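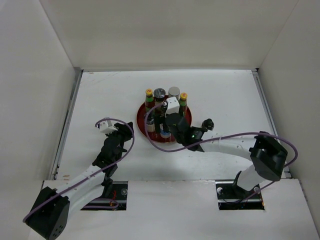 Tiempo de lectura: 2 min

Se buscan catadores y catadoras para el panel de salsas y conservas de Stindov

Stindov abre una nueva convocatoria para su panel de cata, y esta vez nos hace muchísima ilusión porque el tema nos apasiona: salsas fermentadas, aceites picantes, encurtidos y pastas de especias. Buscamos a 18 personas con curiosidad y buen apetito que quieran acompañarnos en las sesiones de octubre.

No hace falta experiencia profesional. En la edición anterior participaron una profesora de música, dos panaderos y un conductor de autobús que distinguía el vinagre de arroz del de sidra con solo olerlo (¡nos dejó con la boca abierta!). Lo que pedimos es atención, puntualidad y ganas de poner palabras a lo que se prueba.

Qué vas a hacer

Las sesiones son por la tarde, a las 18:00, en la cocina de Zultorik, y duran 2 horas. Probarás muestras a ciegas, en cucharilla y con pan neutro, y rellenarás una ficha sobre aroma, salinidad, picor y textura. Al final siempre hay un rato de charla en común — para muchos, la mejor parte — en el que se destapan los nombres y se comparan notas. Ahí salen discusiones estupendas sobre si una salsa es «redonda» o simplemente dulce.

El programa completo es de 10 sesiones. La primera es formativa: aprenderás a reconocer los sabores básicos y a usar nuestro vocabulario de cata, preparado con el obrador Alhassan.

A quién buscamos

Personas mayores de edad, residentes en la zona y con disponibilidad para asistir a todo el ciclo. Por seguridad no podemos admitir a quienes tengan alergia a la soja, al sésamo, al pescado, a la mostaza o a los frutos secos. Si tomas medicación que altere el gusto, cuéntanoslo en la solicitud y lo vemos contigo. Nos gustaría reunir edades y cocinas de origen muy distintas, así que anímate aunque en tu casa nunca haya entrado un bote de chile.

Qué ofrecemos

Una compensación de 236 euros al terminar el ciclo, un lote de productos de la línea Skivosine y un certificado de participación. También podrás volver como catador veterano en la siguiente edición.

Cómo apuntarse

Rellena el formulario de la sección «Participa» de nuestra web antes de que acabe septiembre. Incluye tu horario habitual, tus alergias o intolerancias y unas líneas sobre una salsa que te guste mucho y por qué — ¡las leemos todas con verdadero gusto! Contestaremos por correo a todas las solicitudes, también a las que queden en lista de espera.

El día de la cata, ven sin perfume y sin haber tomado café en la última hora. El delantal lo ponemos nosotros.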